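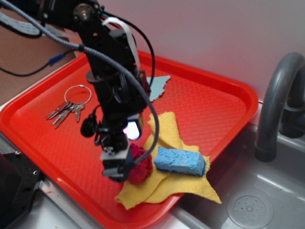
Search this site
Enter keywords Go

Food Safety and Sanitation
Unit 5: Cleaning and Sanitizing Preparation Areas
Instructor: Ludivine Poulain
Mallthorpe School of Hospitality

Cleaning and sanitizing are separate steps and must be carried out in that order. Cleaning removes food, grease, and soil from a surface. Sanitizing reduces the number of microorganisms that remain on it. A sanitizer applied to a greasy counter will not perform as its label states.

Terms for this unit
Food-contact surface – any surface that food normally touches, including counters, trays, and knives.
Contact time – the period a surface must stay wet with sanitizer.
Cross-contamination – the transfer of microorganisms from one food or surface to another.

Standard procedure
Scrape or wipe away loose food. Wash with warm water and detergent, then rinse with clean water. Apply sanitizer at the strength given on the label and allow the full contact time. Air-dry. Towels are not used for drying, as they may return soil to the surface.

Color coding
Many kitchens assign colors to trays and cutting boards. The system varies by employer, and students on placement must learn the local chart before their first shift.

Reading and written work
Read Skála, chapter 2, before the next lecture. Submit two cleaning schedules, one for a bakery and one for a school kitchen.

Related items
Unit 4: Personal Hygiene
Unit 6: Safe Storage Temperatures
Placement Handbook, September intake

Contact the School Office | © Mallthorpe School of Hospitality | Back to top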